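Noltwood Opens Orders for the Vondenent Gripper Kit

Multi-finger hand with wrist camera is made for light, awkward household goods

19 November 2024 — Noltwood is opening orders for the Vondenent, a gripper kit for small robot arms that handle the things people keep on shelves at home: baskets, trays, cloth bins, bowls. We have been working on it for a long while, and we are very happy to finally let it out of the workshop!

The kit comes with the gripper, black fingers with textured pads, a wrist camera, the cable set, and a mounting plate that fits most light arms. Setup takes one hex key. The software runs on an ordinary laptop and stores each grasp as a short clip with the finger positions beside it, so a user can go back and see what the hand was doing at any moment.

Woven goods have been the big subject this year. A wicker wall gives a little when it is pressed, and the gaps in the weave can confuse a camera that expects a solid side. The team spent most of September on baskets alone, and the grasp settings that came out of that month ship with every kit (they can be changed, of course — we hope people will).
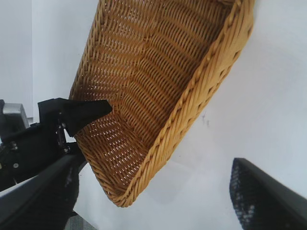
Joyce Nyanda said that she had expected to spend her first week with a trial kit tuning pressure, and spent it trying out different baskets instead. She added that she would like the pads sold separately, as hers pick up lint from cloth bins and she would rather swap them than clean them. Noltwood has listened: spare pads are now in the catalog in packs of eight.

Trial kits went to 71 workshops and classrooms before today's opening, and their notes shaped a good part of the manual. The chapter on rims and handles was rewritten from start to finish, and the camera view can now be rotated on screen, a small thing that a lot of people asked for.

"I love watching it work on a basket," said Iddrisu Antwi, who leads the gripper team at Noltwood. "You can see the weave really clearly from the wrist, and that helps when you are picking a spot to hold."

The first run is 300 kits. Orders are filled in the sequence they arrive, and schools may reserve a kit now and pay on delivery. The manual and the basket settings are free to download, with or without an order.

Press contact: Drahomíra Říha, Noltwood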